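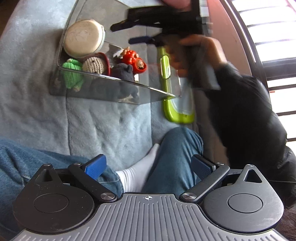 Do soft toys and hard figures need separate boxes? Most of the time they don't. A plush will happily share with a plastic figure as long as the soft thing isn't squashed flat at the bottom and you can still find the small ones.

# Grunis small toy sorting notes

Version of 2023-06-26. Kept alongside the Nalluseck box list.

## What this covers

Small toys of the sort that pile up on a bed or a shelf: plush, knitted and crocheted bits, little figurines. The list has 43 entries, each with a name, a rough type and the box it went into. Large bears and anything with batteries are left out.

I started it after reading the Ridgeway storage guide, which promises a tidy collection in 24 minutes. I don't believe that figure. It took me most of an evening, and I had a blanket to sit on and no interruptions.

## Types used

- plush: stuffed, sewn fabric, such as a cream macaron
- yarn: knitted or crocheted, such as a green knitted toy or a beige crocheted ball
- figurine: small figures with a shape of their own, such as an orange-red one with a hood
- other: please don't use this if you can help it

The line between plush and yarn is weaker than it looks. A stuffed crocheted ball could be either. I put it under yarn and I'm not convinced.

## Boxes

Clear acrylic is supposed to mean you can find things at a glance. Perhaps, for whatever is against the wall. The middle of the heap is as hidden as it would be in a shoebox, and you still end up tipping the thing to look. 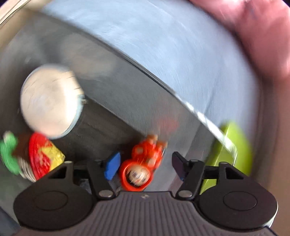 Dark trays have the opposite trouble. Bright figurines show up well in them, but black and navy pieces vanish, and I have twice listed something as missing that was sitting in the corner. Shallow is good, though — one layer and no digging.

Lellel sells a divider set with 9 slots. I tried it and took it back out. Round toys don't care for square slots.

## Known problems

- Colours are named by eye. My "cream" may be your "beige".
- Sizes were dropped in August. Squashy things don't measure the same twice.
- Names are whatever the toy gets called at home, so searching for them is hit and miss.

## Using the list

Take it and change it. If you add rows, keep the type column in lower case and stop before 70, when it gets slower to read than to look in the box.

3 comments · 2 shares

Search this site... Go

Contact | © Grunis | Back to top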